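Plaltby Expands Grounds Maintenance Program to Commercial and Shared Residential Properties

Scheduled mowing, edging and irrigation inspection to be offered under a single annual agreement beginning in April 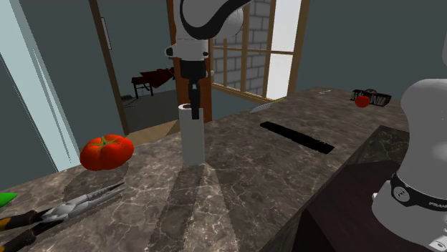

PENAR, March 2023 - Plaltby, a grounds maintenance contractor serving residential customers in Penar and the neighboring Saithong district, announced today that it will extend its scheduled maintenance program to commercial sites, apartment complexes and homeowner associations. Enrollment is open now. Field work under the new agreements starts in April.

The program combines turf mowing, bed maintenance, shrub pruning and irrigation inspection in one annual agreement with a fixed monthly charge. These services were previously quoted and scheduled separately. Existing residential agreements continue under their current terms until renewal.

Plaltby currently maintains 1158 residential lots. Commercial routes will be dispatched separately from residential routes and will use wide-area mowers that are not suited to smaller lots.

"Most of the commercial sites we surveyed had mowing under one contract and irrigation under another," said Sveva Fabbri, operations director at Plaltby. "A broken head would be mowed over for weeks before the irrigation contractor came by. Under the new agreement the mowing crew logs the fault and the repair goes on the schedule the same day."

Scope of service

Turf will be mowed weekly during the active growing season and every other week during slow growth. Cutting height is set by grass type and adjusted for season. No more than one third of the blade length is removed in a single pass. Clippings are mulched in place unless the volume is high enough to shade the turf, in which case they are bagged and removed.

Hard edges along sidewalks, curbs and drives are cut with a vertical blade edger at each visit. String trimmers are used around posts, signs and utility boxes. Crews do not use string trimmers against tree trunks; a mulch ring is installed and maintained at the base of each tree in turf.

Shrubs are pruned by species. Spring-flowering shrubs are pruned after bloom, and summer-flowering shrubs are pruned in late winter. Formal hedges are sheared on a separate schedule listed in the site plan.

Irrigation systems are inspected 2 times per season. Each inspection covers controller settings, valve operation, head alignment and visible leaks, zone by zone. Minor head and nozzle replacements are included. Valve, controller and main line repairs are quoted before work begins.

Tree removal, hardscape repair, snow removal and pesticide application are not included in the base agreement.

Site plans and reporting

Each property will receive a written site plan before the first visit. The plan identifies turf areas, bed boundaries, irrigation zones, access points and any restrictions on working hours. Property managers are asked to review the plan and return corrections before work is scheduled.

Visit records will be kept in Vilora, the scheduling system Plaltby uses for its residential routes. Each record shows arrival and departure times, tasks completed, mowing height and any faults noted. Managers with more than one property can view all locations through one login.

"The record is what property managers asked for," said Gianni D'Amico, account manager for commercial services. "They have to answer to boards and tenants, and they want the date and the task in writing."

Weather and rescheduling

Mowing is suspended when soil is saturated, during lightning and during periods of drought dormancy. Visits missed because of weather are moved to the next available working day. If a visit cannot be made up within the same service week, crews carry out bed or edging work at the following visit to make up the time.

Enrollment

Agreements run for 12 months and may be canceled by either party with written notice. Pricing is based on measured turf area, linear feet of edge and number of irrigation zones. A site measurement is required before a quote is issued and is provided at no charge.

Property managers can request a measurement through the Plaltby office in Penar. Requests from Saithong are assigned to the same office.

About Plaltby

Plaltby provides lawn care, bed maintenance and irrigation service to properties in Penar and Saithong.

Media contact: Sveva Fabbri, Operations, Plaltby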